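Section 4: House Rules for Grasping Runs in the Simulator
Cludedora Set-Up Guide, revised May 23, 2019

I look after this section, so if a rule bugs you, I'm the one to write to. Most of it grew out of arguments with Dinesh Miah over what should count as a clean grasp, and we've more or less settled on what follows. Odd-shaped objects get most of the space, as they cause most of the trouble.

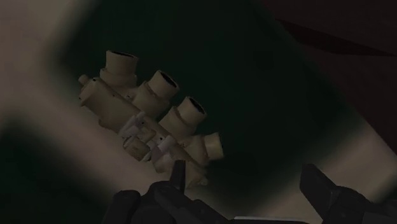 4.1 Before you start a run

1. Load the object and let it settle. If it's still rocking after 12 seconds, reload it. Don't nudge it with the gripper!

2. Open the gripper all the way and bring it in slowly. The speed cap for the approach lives in the Limits tab, and it stays on for every object.

3. Check the wrist view. You want both fingertips in it, with open space between them. A finger can hide the low end of an object from this angle, so switch to the side view too before you close on anything.

4. Pick your contact area and write it down first. On something like the four-tube goggles I go for the main housing. The barrels stick out at different angles, and the little joints between them are a lousy place to put a fingertip.

Note: Dim lighting is allowed. Log the light level with the run, and please don't brighten the saved images later – Gert Shabalala compares them side by side and she needs them as they came out.

4.2 Closing and lifting

5. Close at the low force setting. Wait for both contact readings to show up before you go any higher.

6. If only one finger reads contact, open up, back off and line up again. Pushing the object across the surface until it meets the other finger is a fail under our rules, even if you end up holding it.

7. Lift straight up, hold, and set it down in the same spot. Dropping it from height ends the run.

Caution: A good score in the simulator doesn't clear a grasp for the real arm. Anything headed for the Haltside cell goes through the full safety checklist in Section 6, with the guard closed and a second person at the stop button. Yes, every time. I've skipped it once and got a well-earned talking-to.

4.3 Saving your log

8. Save failed runs along with the good ones. Our December set had 186 runs in it and hardly a failure on file, so I had to throw the whole thing out (I'm still a bit sore about that).

9. Put your initials and the object name in the log title. If you changed a limit, add the old value and the new one in the notes box.

10. Send the log to Tharindu Roy for sign-off. You can't sign off your own runs, and neither can I.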